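Notebook - packing cell, equipment planning
23 November 2025

Went through the spring purchase list with Rodrigo Brandão before lunch. We have to get it down to what the cell needs for the next round of packing work. Everything else goes on the later list.

Grippers first. The fingers do fine on cartons with a square corner to pinch. Film-wrapped packs are harder to judge, and I don't want to order a different finger set until we have tried the soft pads from Kumel. Asked them for 2 pairs. Carmela Quintana thinks a suction tool would cover both kinds of pack, but the crinkled film worries me and we'd have to add an air line. Parked for now.
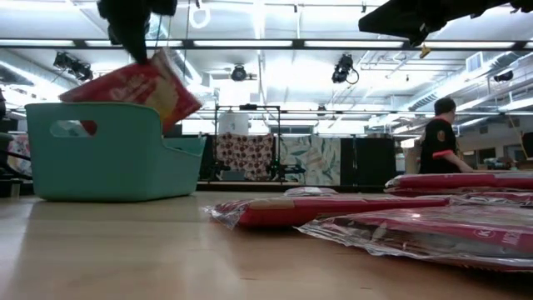
Red box going into the teal basket, wrapped packs still on the table.

Baskets. The sloped-side type is easy to load from the low end, so I'd stay with it. Collado wants 235 for a set, Fakero wants 200 but delivery is extra and they wouldn't say how much. Rodrigo will call them. If the totals come out close, go with Collado.

Tabletop is too shiny. Carmela wants a matte mat under the work area before we spend anything on lighting, and I agree. It's cheap, and the overhead strips aren't ours to move. Cut to size, no printed pattern.

Spares: one set of fingers, one cable per arm, fasteners. The Dedulgate service plan comes up for renewal and I can't see that we used it enough to pay for a second year. Need to read the part about loaner arms before saying no. Carmela has the contract.

Still open:
- finger pads, waiting on Kumel
- Fakero delivery cost (Rodrigo)
- mat size, measure the table again
- Dedulgate, keep or drop

Moved the second camera mount to the later list - the one we have will do.

Contact: shared lab notebook, packing cell | Back to top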